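「止まったことより、止まらなかったことのほうが怖かった」
Fluveo片付けロボット開発チーム、8月の不具合を語る

卓上の物をつかんで所定の場所へ戻すロボット「Fluveo」の開発で、8月、試験機のアームがテーブルの天板を押し続ける不具合が起きた。けが人はなかったが、グリッパーの指が2本とも曲がり、手首の力覚センサーも交換になった。開発元のKistelで動作計画を担当するエレニ・トライコフスキさん(Eleni Trajkovski)に、経緯と対策を聞いた。

起きたのは木曜日の午後4時過ぎ。シミュレーターで学習させた把持モデルを実機に載せ、布を敷いたテーブルの上で連続試験をしている最中だった。

「平たい黒い板をつかみに行く動作でした。アームが下りて、指が布に触れて、そこで止まるはずが下り続けた。横にいた同僚が非常停止を押しました。ログで見ると、接触から停止まで4秒です。人が押さなければもっと長かったと思います」

テーブルとアームの間に手を入れていた人はいなかった。試験中は柵の内側に入らない決まりがあり、この日も守られていたという。

原因の調査は、まず実機側から始まった。関節の制御にはAtix製のドライバーを使っている。配線と設定を一通り確かめたが、異常は出なかった。次に疑ったのが、距離の推定である。

「ログに残った目標の高さを見たら、天板より87ミリ下になっていました。モデルは、あの黒い板を穴だと思っていたんです。ロボットは、穴の底にある物を取りに行ったつもりで動いていた」

チームは同じ条件をシミュレーターで再現することにした。白い布の上にトロフィー、牛乳パック、携帯電話、木製のティッシュ箱などを置き、黒い板を手前に寝かせた場面を使った。

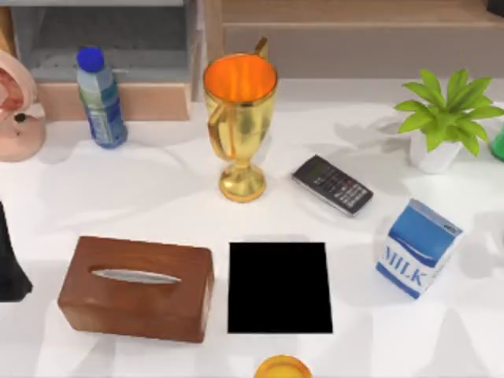 再現試験に使ったシミュレーター画面。手前中央の黒い長方形が問題の板

「見てもらうと分かりますが、板には模様も何もなくて、真っ黒です。携帯電話も黒っぽいけれど、ボタンが並んでいるので手がかりがある。板にはそれがありません。人間なら、テーブルに穴は開いていないだろうと考えます。モデルにはその前提を教えていませんでした」

配置を変えながら3,139回の把持を試すと、高さを大きく誤る例は黒い板に集中していた。トロフィーのように光る物でも誤差は出たが、天板より下を指すことはなかった。

では、なぜ実機に載せる前に見つからなかったのか。トライコフスキさんは、評価のやり方に問題があったと話す。

「シミュレーターでは、つかめたかどうかだけを数えていました。板をつかめなかった回は、ただの失敗として一行残るだけです。テーブルにどれだけの力がかかったかは見ていない。しかもシミュレーターの天板は壊れませんから、押し込んでも次の回が普通に始まります。失敗の中身を読んでいれば気づけたはずで、そこは私の担当でした」

もう一つ、実機側の保護も働いていなかった。手首の力が上限を超えればアームは止まる仕組みだったが、布のしわに指が引っかかって誤停止が続いたため、試験の前の週に上限を引き上げていた。変更は作業メモに書かれていたものの、安全担当の確認を通っていなかった。

「誤停止が多いと試験が進まないので、気持ちは分かるんです。私も反対しませんでした。ただ、上げた値のまま連続試験に入ったのはまずかった」

安全面の見直しには、外部の点検会社Shevchukが加わった。現在は、目標の高さが天板より下に出た時点で動作を始めない。天板の位置は把持モデルとは別に測り、起動のたびに登録し直す。力の上限は元の値に戻し、変更には2人の承認が必要になった。

布のしわによる誤停止は、まだ解決していない。今はアームが下りる速度を落としてしのいでいるが、片付けにかかる時間は延びた。

「営業からは遅いと言われています。でも速度を戻すのは、しわと本当の接触を区別できるようになってからです」

シミュレーターの評価項目には、接触時の最大の力と、天板への押し込み量が加わった。黒い板を含む場面も定例の試験に入っている。トライコフスキさんは毎朝、失敗した回の記録を上から順に開いて読んでいるそうだ。

曲がった指は開発室の棚に置いてある。次の実機試験は、透明な容器を加えた配置で行う予定だ。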